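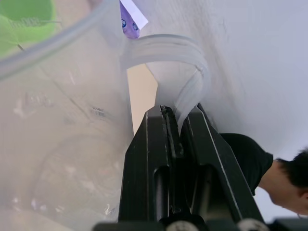 What does a coach measure first when an adult comes back to a sport after a long break?
Resting heart rate and a short submaximal effort, both recorded before any skill work is planned.

Unit 4. Returning Adults: Load and Progression
Handout revised May 12, 2026

1. Terms
Session load is the product of session length in minutes and perceived effort on the ten-point scale. A 50-minute session rated 6 gives a load of 300. Weekly load is the sum of all session loads in seven days, including activity outside the club.

2. Baseline
Use the Kontogiannis step protocol as given in Unit 3. Record heart rate at the end of each stage and again after one minute of seated rest. Stop the test at the target rate. Do not run it to exhaustion with this group.
Skill is assessed in a separate session. Fatigue from the step protocol lowers balance scores, and the two results cannot then be read apart.

3. Worked case
The data come from the Zasiritz track program, adult beginner group. Median weekly load at entry was 872. By the end of the block it was 1474, a rise of 69 percent. Most of the rise came from longer sessions – perceived effort changed very little.
Compare this with the Bremetti group, where session length was fixed at the start and effort was allowed to drift. Weekly totals were similar, but the spread between riders was much wider.

4. Progression rules used in this course
Change one variable at a time: length, effort or number of sessions.
Hold any new level for two weeks before the next change.
After a missed week, restart at the last level held for two full weeks.
Starts and sprints are logged separately and are not folded into perceived effort.

5. Recording
Enter loads in the Multex sheet on the day of the session. Ratings are taken around 20 minutes after the cool-down; earlier ratings reflect the last drill more than the whole session. Leave a missing rating blank. A zero will be read as a rest day.

6. For the June meeting
Plot the Zasiritz weekly loads and mark each point where a rule in section 4 was broken. Bring one page, axes labeled. The plot is worth 4 of the 100 course points.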